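Search this site
Enter keywords
Go

About Trilline

Trilline is a small evening and weekend school of household sewing and textile care in Buckley. We teach people how to look after the cloth they already own: mending sheets and clothes, altering curtains, washing wool, removing stains and storing bedding for the winter. We also run a short course in pattern cutting for people who want to go further.

The school was started by Yuzuki Kawaguchi, who had spent most of her working life in a commercial laundry and alterations business. Customers kept asking her how to sew on a patch or turn a collar. She began with a single class on Tuesday evenings in a rented room above a shoe shop, with three sewing machines and an ironing board. The class filled, a second was added, and the school moved to its present rooms on the ground floor of the Plillitz building.

Tsutomu Yokoyama joined in the second year. He trained as a tailor and teaches trousers, jackets and linings. He also looks after the sewing machines, and will service students' own machines if they are brought in at the start of term.

What we teach

The main course is Household Mending, which runs for 22 weeks and starts in April. Students meet once a week for two and a half hours. The first part covers hand stitches, darning and patching. The second part is mostly machine work, including zips, hems and replacing elastic. There is no examination. Students bring their own items to work on from the fourth week, and before that we provide practice cloth.

Bed Linen and Towels is a shorter course of seven weeks. It deals with turning worn sheets sides to middle, making pillowcases from old duvet covers, repairing fitted corners and getting grey cotton clean again. A good part of each lesson is spent on folding and storage, which people tend to think they know until they have to get a king-size fitted sheet on to a narrow shelf.
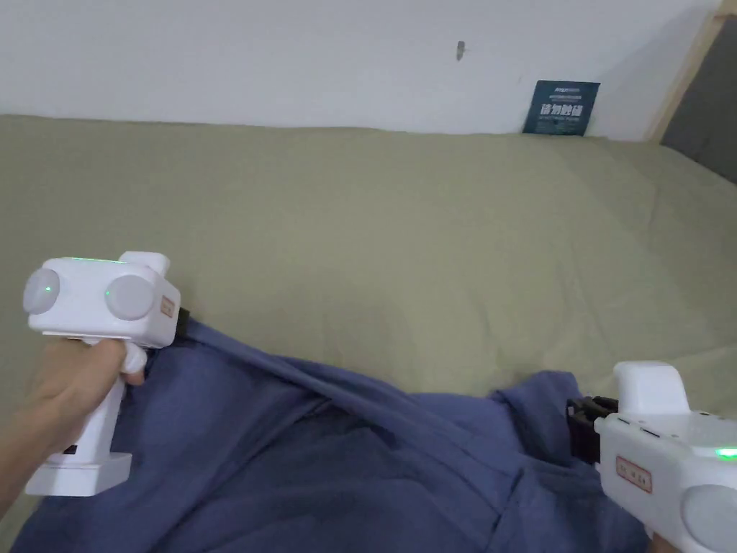

Wool and Knitwear takes place in the autumn term only. It covers washing by hand, blocking, moth damage and simple repairs to cuffs and elbows. Please don't bring anything with live moth in it to the classroom. Put it in a sealed bag in the freezer for a fortnight first, or ring us and we will tell you what to do.

Pattern Cutting is taught by Tsutomu on Saturday mornings. You need to be able to use a sewing machine before you join. If you aren't sure whether you are ready, come and sew a seam and a buttonhole for him and he will tell you.

Class sizes and fees

We take no more than ten students in a class. The full fee for Household Mending is £238, payable in two parts. The shorter courses are priced by the term and the current list is kept at the front desk. Thread, needles and practice cloth are included. Scissors are not, though we have a few pairs to lend, including two left-handed ones.

If you miss a lesson you can make it up with another group in the same week, as long as there is a free table. We can't refund single lessons.

The Stisosance library

The back room holds the Stisosance library, a collection of sewing books, household manuals and paper patterns left to the school by a former student. It has 2871 items, most of them patterns. Current students may borrow two at a time. Patterns must be traced and not cut. Visitors who are not students can use the library on Thursday afternoons but can't take anything away.

Finding us

The entrance is at the side of the building, next to the bicycle racks. There is a ramp, and all our rooms are on one level. Parking in the yard is free after six o'clock. The front desk is open for an hour before each evening class, and messages left on the telephone are answered the next working day.

Page last updated November 21, 2018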